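Tabletop backdrop

A tabletop backdrop is a length of plain cloth hung behind a table so that small objects can be shown, sorted or photographed against an even background. It is normally used together with a second cloth that covers the table itself. The arrangement is common among hobby sellers, libraries and small repair shops, where a permanent photo booth would take up too much space.

Hanging cloth

The hanging cloth is usually a single bright color. Green is a common choice, as few household goods share the shade and their outlines stay easy to pick out. The fabric may be stretched flat or left in loose folds. Spring clamps, pins and binder clips are all used along the edges. A binder clip has two wire handles, which can be left standing or folded down against the fabric.

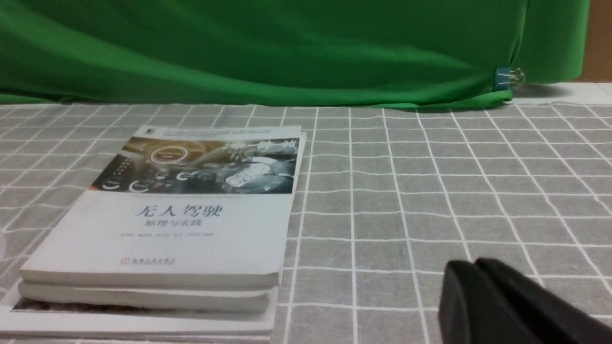

Table cover

The table cover is often gray, black or white. Many covers carry a printed grid, which helps a user set items square to one another and repeat a layout later. White lines on gray are easy to see without drawing attention from the goods. The cloth wrinkles when stored folded, and creases bend the lines – most users roll it on a tube instead. In the town of Stemia, the hobby market at Drolo introduced gridded covers for its sellers in August, and its catalog of 1,299 items was later photographed on them.

Electrical items

Power strips and chargers are difficult subjects. White plastic shows few edges under strong light, and the slots of an outlet group can disappear in glare. A lamp placed low and to one side brings the slots out. Round models with outlets and USB ports on a curved face are generally turned so that the ports point toward the viewer.
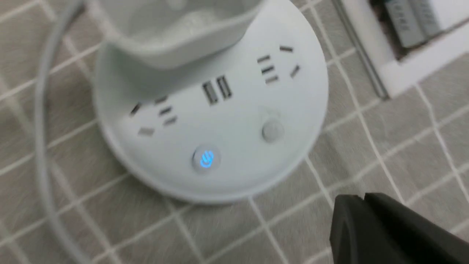

Lighted buttons are a separate matter. A blue indicator can throw color onto white plastic next to it, so the Drolo catalog asks for 2 views of any item with a light: one switched on and one switched off.

Books

Books are laid flat, either singly or in short stacks with the largest title on top. Stacks of more than 4 tend to lean. Glossy covers reflect the lamp and are often turned a little to one side. Technical paperbacks such as the Chinese title 无人驾驶 (autonomous driving), subtitled 原理与实践 (principles and practice), have a broad illustration above the title, and both need to stay readable in a listing.

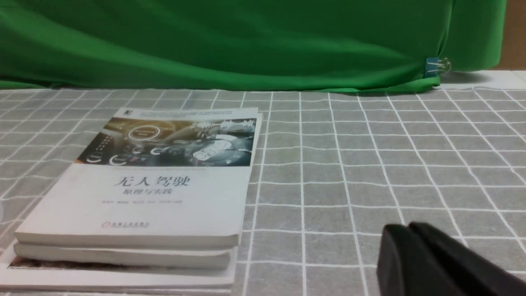 Spines are recorded in a second view when the edition is in doubt. The Romaniuk reading room keeps its stacks to a height of 10 inches and lists them from the top down.

Care

Cotton and polyester cloths can be machine washed on a cool setting. Printed grids fade with bleach. Galtico, a supplier of table covers, sells the hanging cloth and the gridded cover separately.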